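The finger pads had to be changed at 2,000 cycles, and the counter on the bench in Jistthorpe said 2,000, so Muchen Cheng took the screwdriver out of the drawer.

She had done the left finger in January. The right one she had left alone, and it closed a hair late. On the rack stood what looked like pepper and salt. She jogged the gripper forward until a finger sat on each side of them, then read the gap off the controller. It was two millimeters wider than the card from Berkadent allowed.
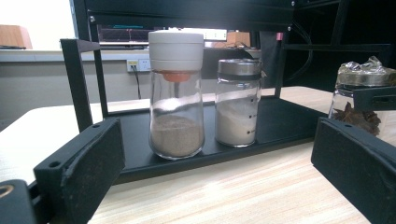
Akgül told her over the phone to stop chasing the gap. Check the mount first, he said. If the mount has walked, you can shim the pads until summer and it will still close late. Had she put 15 on the torque driver, or had she guessed?

She had guessed. She wrote 15 on her wrist in pen and backed the arm away.

The mount screws came out too easily. She cleaned the threads, put a drop of compound on each one and ran them in again, a little at a time, one side and then the other. The driver clicked. She wiped the pads with a dry cloth and looked at the log, where the last fault was still open — code 302, finger lag, no action taken. The initials next to it were hers.

She moved the jars off the rack and brought the fingers back in for the zero. Open wide, hold, save. The controller took the number and asked for it again, and she gave it again.

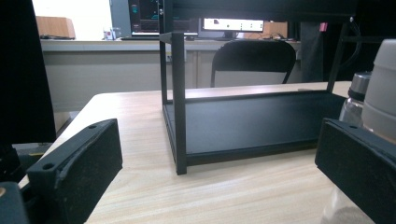 ## Night run

At 6 p.m. she closed fault 302 and typed "mount loose, retorqued." Then she put the jars back and pressed start.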